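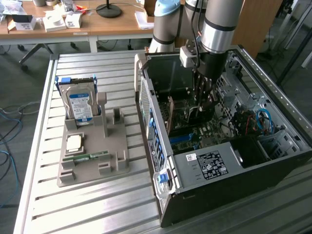

Mekdes Assefa thinks we should stop teaching the processor pick altogether until the approach heights are sorted, and do nothing but the memory module for a week. She said so at the whiteboard and then again in the hallway, so I'm writing it down. I half agree! The module is the one the judges weight heaviest, and it's the one we've been treating as an afterthought because it's fiddly and the hard drive is so much more fun to practice on.

October, notebook 2, Eldana writing (Mekdes, add your bits in the margin, and please use the pen this time).

Where we are. The competition task is the Midari one, PC assembly and teardown: parts start either in the fixture tray or in the tower, and the program has to move them across. Hard drive, processor, memory. The tower lies on its side with the panel off the whole time, so at least we don't have to fight the panel. Time limit is 348 seconds for the full set, no touching the table once the clock starts.

I spent the afternoon on waypoints above the motherboard. The trouble is the cables by the drive cage. If the arm swings in low from the tray side everything is fine, but the second you add a detour for the cage it wants to rotate the wrist the long way round, and then I get nervous about the gripper cable and hit stop. So I put a new safe point straight up over the board and told it to go down vertically from there, every time, no cleverness. Ugly, slow, I love it. Costs us 15 seconds over the whole run and I will happily pay that.

Tray coordinates: I re-taught the processor recess and the long memory slot, and left the hard drive slot alone. Saved as kumsa_8. Do NOT load kumsa_7, it still has the old table origin and it will try to put the fingers through the tray posts (ask me how I know).

Gripper speed is down to 8 on the close. At the old setting it snapped shut and nudged the memory module along its slot, and after that the next pick was off by just enough to be annoying. I want to try a softer pad too, the Grestimard handout has a page on it, but somebody has borrowed the handout.

Disent script (the one that writes the log) stamped every run this morning as 1980. The clock on the controller had reset itself, I think. Fixed it by hand around lunchtime, so anything dated 1980 is real data from today, please don't delete it!!

Still to do:
memory module from tray to above the board, dry moves only
ask Mekdes whether we lower the safe point or leave it
tie back the blue and red cables inside the case, if the rules let us
find the handout

Mekdes wants the table at four tomorrow. I've left kumsa_8 loaded and the speed override at half.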